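Progress report to the Cliserholm Fund
Project: Gasora, a chamber suite for flute, two violas and harp, with community performances
Submitted by Neema Magesa, composer and project lead
May 15, 2020

Dear friends at the Fund,

Thank you, first of all, for your patience over the spring, and for the kind note that came with the second payment. I read it out to the players over the phone one by one, which took most of an evening and was well worth it. What follows is where we have got to with the suite, what has changed since my last letter in November, and how the money stands.

The writing

When I last wrote I had two movements finished and a third that was giving me a good deal of trouble. I am happy to say the third movement is now done, although it bears very little resemblance to the one I described to you then. I had planned a slow set of variations on the ferry song my aunt used to sing, with the harp carrying the tune and the flute answering from a distance. It was pretty enough, but every time I played it through at the piano I found my mind wandering around measure 40, and if the composer is thinking about supper I can't very well ask an audience to stay put. So I took it apart. The tune now comes in only at the very end, in the lower viola, and everything before it is built out of the little turn of three notes that closes each verse. The movement stands at 186 measures and runs a bit under seven minutes.

The fourth movement is sketched all the way through and the first half is in full score. It is the fast one, and the viola players have already told me (quite nicely) that one passage of repeated double stops is going to have to be rethought. They are right, and I have started on it. The fifth and last movement exists as four pages of pencil and a fairly clear idea of how it ought to feel, and I would rather tell you that plainly than dress it up.

The players

The Amano Quartet – still called a quartet, though they have swapped instruments more times than I can keep track of – read through the first two movements together before gatherings were put on hold. It was a lovely afternoon. Rehema Laizer, our flutist, has since been recording her part at home and sending it to me in pieces, and I have learned more from those recordings than from any amount of staring at the page. She breathes in places I had not thought of, and in nearly every case I have moved the slur to match her. The low passage in the second movement, which I had marked very soft, simply does not speak on her instrument at that level, so it has come up a notch and the harp has come down.

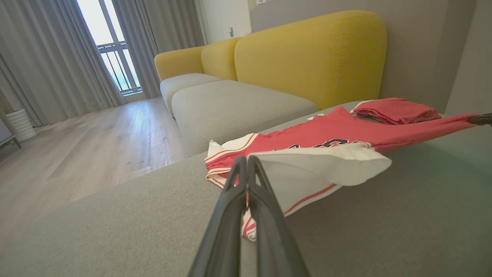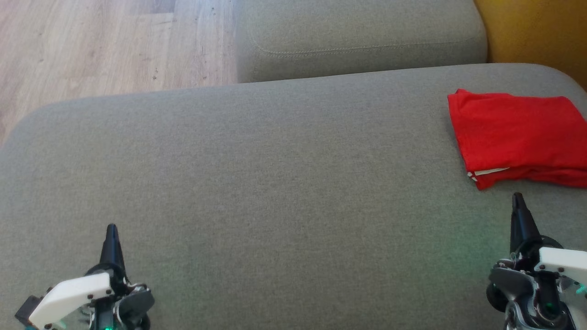 A red jersey on the gray sofa, and the sofa's wide seat cushion.

Performances

We had planned to give the first three movements this summer at the Dretetti, which, for those who joined the Fund recently, is a converted grain hall with 49 seats on a good day and the warmest sound I know of for a harp. That concert is postponed. The hall has been very decent about it and is holding our deposit against a new date, with no extra charge. I have asked them for something late in the fall and will write to you the moment it is settled.

In the meantime we have been trying out short listening sessions by telephone and computer. People hear one movement, then talk about it with Rehema and me for as long as they care to. I was doubtful about these and have been won over. One gentleman told us the opening of the second movement sounded like someone looking for their keys, and I'm afraid I now hear it that way too.

The budget

We have spent $1180 from the second payment. Most of that went to copying and binding the parts for the first two movements, and the rest to player fees for the read-through and a decent microphone for Rehema. The rehearsal room line is almost untouched, for obvious reasons, and with your permission I would like to move part of it toward paying the players for their recorded work at home. They have not asked for this, but it is real work and takes them hours. A full list of receipts is attached separately.

What comes next

I expect to have the fourth movement in clean score by the end of the summer, and the parts ready for the players soon after. The last movement will take me into the winter. If the Fund is able to extend the closing date of the grant to match, I would be very grateful, and I am glad to talk it over by phone whenever suits you.

With warm thanks and every good wish to you all,

Neema Magesa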